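Small Kitchens, Session 3: The Table and the Fridge

Okay, last week we did cupboards and I talked far too long about shelf paper, so the handout for this one is shorter and you get the worksheet time back. Bring your tape measure on Friday. If you left yours in the classroom it's in the drawer under the sink with the spare pencils.

I want to spend this session on the bit of the kitchen most people never plan: the stretch where a table ends up next to a big appliance. In the Sutberg apartments (the floor plans we've been using since week one) there's exactly one wall where a table can go, and the fridge wants the same wall. I lived with a layout like that for years, and I can tell you I spent more time bumping my hip on a table corner than I ever spent sitting at it!

So, corners first. A square corner at hip height next to a walkway is a bruise waiting to happen. When you draw your table on the plan, mark each corner S for square or R for rounded, and mark the one closest to where people walk. If you can only have one good corner, have it there.

Then the fridge. Please draw the door open. I say this every term and every term I get lovely neat plans with a fridge that can't open past halfway. In the Ralten plan, the one with the long hallway, you have 44 inches between the fridge and the opposite wall, and that sounds generous until you pull out a vegetable drawer and try to stand behind it. Draw the drawer too, and draw yourself. A circle will do for you.
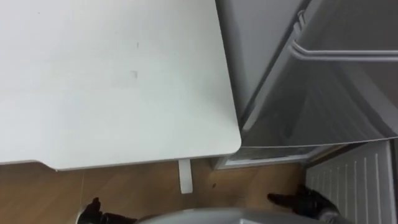 Fig. 1. White tabletop with a rounded corner beside a gray refrigerator, white radiator at lower right.

Radiators are the third thing, and they're the one that catches people out, because you can't shove a radiator over six inches on a Saturday afternoon. A fridge works by dumping heat out of its back or underneath, so putting it close to something that makes heat means it has to work harder. Check the manual for the clearance your model asks for and write that number on your plan. Keep the fins clear as well — no trays, no folded bags, no mop leaning there "just for now." (I know. Me too.)

A word about floors and surfaces. A plain white top shows every speck, and I've come around to liking that. You see the mess, you wipe it, you move on. On wood floors, sweep before you mop, and go along the base of the appliances with a dry brush first, or you'll push wet crumbs right into the gap. Wring the mop out properly. Wood hates a puddle.

The group asked about cost last time. My own redo in the Mamani Street place, table and fridge included, came to $1,146, and I did the painting myself. I'd spend less on the table if I did it over. The secondhand store was perfectly good and I was just being impatient.

For Friday

Measure the width and depth of your table, then the floor gap between it and the nearest appliance. Walk the gap carrying a full laundry basket. If you have to turn sideways, write "sideways" next to the number.

Draw your fridge with the door open and one drawer out, on the squared paper. One square is 2 inches this time, so ignore the scale printed on the sheet.

Read the Zalham packet up to page 26. You can skip the part on gas lines — we'll get to that when we do stoves.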